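Tips for Folding Software: What to Check Before You Believe the Demo

I run the tips page for a small home automation workshop, and every couple of months somebody writes in to say that laundry folding is solved. They have seen a clip. The clip shows one towel, on one table, under one lamp. So this page is for people who are setting up control and perception software for cloth at home or in a shared workshop and would like to waste less time than I did.

None of it is glamorous. Most of it is stuff you could have guessed, and I still had to learn it the slow way.

1. Test on a bed before you test on a table

A table is flat, stiff and usually one color. A made bed is none of those. The comforter wrinkles, the mattress gives when you press on it, and any planner that assumes a fixed surface height will either pinch air or drive the fingertips into the bedding. If your software has a setting called something like "support plane," find out whether it is measured once or measured every time. Ours (Konum, the version from August) measured once, at startup, and said nothing about it in the manual.

Quick fix: make it measure again before each grasp. It costs you 2 seconds. I have heard people complain about the 2 seconds. They can complain.

2. Don't trust a cloth mask on a patterned background

Segmentation is the part that picks out which pixels are cloth and which are everything else. Vendors love to show it on a white sheet. Put a printed comforter under it and watch the outline crawl. A fold in the bedding can look a lot like the edge of a towel, and a dark stem in a floral print looks a lot like a shadow under a hem.

Serpil Akbulut, who does most of our labeling, keeps a plain rule: if she has to zoom in to find the edge, the model doesn't get to claim it found the edge either. Those samples go in a separate folder and get scored separately. Your average will drop. It was never a real average.

A dark green piece on light turquoise with pale blossoms is about the friendliest case you'll get with a print, because the colors sit so far apart. Start there if you like. Then try pink on the same comforter and see if you still feel like writing a blog post.

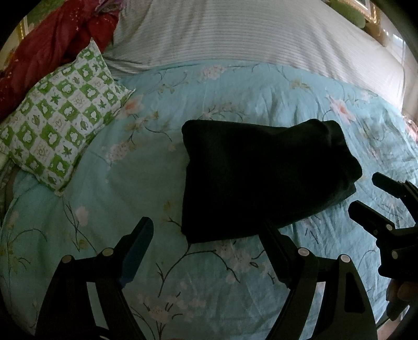
3. Keep two hands in the plan from the start

A lot of planning code is written for one gripper and then has a second one bolted on. You can tell because the second hand always waits its turn. Cloth doesn't like waiting. Lift one corner and the rest slides, and by the time the other hand gets its go-ahead the corner it wanted has moved.

Ask whether both grippers are solved for together or one after the other. If the answer is "they're synchronized," ask again. Berwyn Dafis got three different answers out of the Stostell support desk, and the one that matched the logs was the least flattering.

4. Record the boring failures

Everybody saves the spectacular drops. Few people save the grasp that closed on two layers when it should have closed on one, then went on to make a fold that looked fine from above. Those are the ones that teach your model bad habits.

Have the logger write down, for every grasp:
- finger opening at contact and again half a second later
- which layer the planner thought it was holding
- whether a person agreed

The last line is tedious. Do it anyway for the first 500 grasps. After that you can sample.

5. Straighten the image, or don't, but pick one

Wide lenses bend things. The long edge of a pillow comes out as a curve, and a corner near the rim is not the shape your software expects. You can correct for that before the model sees the picture, or you can train on the bent version. Both work. What fails is training on one and running on the other, and I have now seen that in two separate setups where everyone swore the settings matched.

Check the dark corners too. If your cropping tool trims them during training and leaves them in at run time, the scale shifts and your grasps land short.

6. Read the success number backward

When a package says it folds at a high success rate, look for what got left out. Were tries restarted by hand? Did someone smooth the cloth first? Zerrin Kurtuluş ran the Vorkholm planner on our own pile, 60 tries with no smoothing, and counted 13 folds she would put in a drawer. Vorkholm's people said our towels were unusual. They're towels.

I still use the Vorkholm planner, by the way. It recovers well after a slip and the error messages are in readable English. I just don't let it near anything with a drawstring.

7. Leave the stop key where your elbow can find it

Tape a cheap numeric keypad to the bedside table or the edge of the bench and map every key on it to "stop." Software stop buttons end up behind other windows. Test it weekly, with the arms moving slowly.

Next update will cover fitted sheets, if I can find a planner that gets past the second corner.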